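In praise of the nearly empty table

I want to make a case for the plain white table with two small plants on it. I have been making it out loud for months, to anyone who sits near me at lunch, so it may as well be written down.

When we took the rooms at Rimstead last April I was the one who wanted more. More shelves, more cushions, a big rug, one of those lamps that bends over your head like a heron. I had a list, and the list came to 538 pounds before I had even got to the curtains. Then the order from Jarmont was delayed, and delayed again, and in the meantime we had to get on with things. So we put out a table, stood a couple of little plants on it, and started using the room.

And I loved it! I hadn't expected to. I came in at eight in the morning with the light coming grey and soft through the blinds and I wanted to sit down and do something. There was space for my elbows. There was space for a big sheet of paper, and for the other big sheet of paper I always need once I've ruined the first. I cancelled the lamp that same week.

Small plants are the thing, I think. A large plant in a work room is a commitment (I have lived with a rubber plant, I know what I'm talking about) and it ends up in a corner where only the person with the watering can ever looks at it. A little one sits at the height of your hands. You notice a new leaf. Two is the right number for a table, and they should be different from each other, one with a bit of flower to it and one that is all neat green leaves, because then your eye goes back and forth between them while you're thinking. Leave a good gap in the middle for whatever you're working on.

I feel just as strongly about blinds. Curtains are lovely at home, but against a glass partition I'd have white slatted blinds every time. They let a faint light through even when they're shut, and you can tip them a touch and change the whole mood of the afternoon. Mine get wiped with an old sock over my hand, which takes 90 seconds a side and is oddly satisfying.

Then the fan. People are rude about pedestal fans, and I used to be one of them. I priced up a nice quiet built-in unit from Lelasetti, 489 pounds before fitting, and thought that was the grown-up choice. A black fan on a pole, stood on the floor beside the table and tilted towards it, does me perfectly well. It can be moved! When the sun shifts, so does the fan. Yes, there is a cord along the floor, and yes, you learn where it is.

What I'd say to anyone fitting out a room is to live with the table first. Wood-look floor, white top, something growing, something to move the air about. Give it a month before you buy a single extra thing, and see what you reach for and can't find. In my case it was a pencil pot.

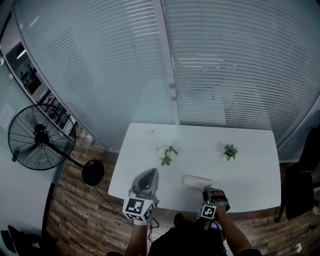 Cavalcanti wrote in to say that all this is fine until winter, when a white table by a glass wall feels like working inside a fridge, and that a rug would have been money well spent. Two plants were also too few, in the same letter's view, and the rubber plant deserved a second chance.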